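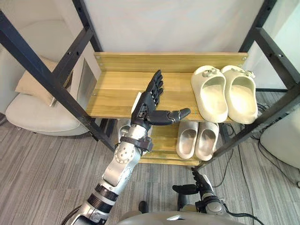 Entryway Storage Project: Final Report
Miyuki Hoshino, Design Studio 2

So my topic was shoes, or more exactly where they end up when there's no good spot for them. I live in a share house on Sukerano Street and our front hall is a disaster, so I didn't have to look far for a problem to solve!

I started by measuring the hall. There's 839 mm of free wall between the door and the heater, and anything deeper than 472 mm means you're turning sideways with your groceries. A closed cabinet was out pretty early (I drew four and hated all of them). I went with an open rack: two wooden shelves, a tall back board so heels don't scuff the paint, and black metal bars with holes drilled along them for the frame. I love the light wood grain against the black. My tutor thought the tilted bars looked a bit like scaffolding, but I'm keeping them.

For testing I stuck to slides, mostly because everyone at my place lives in them. The cream ones with the little charms on the straps got the upper shelf and the pale grey-white pair went underneath. Slides are easy because they're so low. Boots are another story, and I'd want 205 mm more height below before I'd call this a winter rack.

The screws in the back board bug me. There are four small ones near the edges and your eye goes right to them, so next time I'd try fixing it from behind, or maybe colour-matched caps.

I also changed my mind about where a rack like this belongs. I'd only ever pictured it by a door, but near a white armchair on grey carpet tiles it looks like proper furniture, and you'd have somewhere to sit while you do your laces.

Still to do: sand the front edge of the lower shelf, price the wood again, and redo drawing 3 with the right shelf depth.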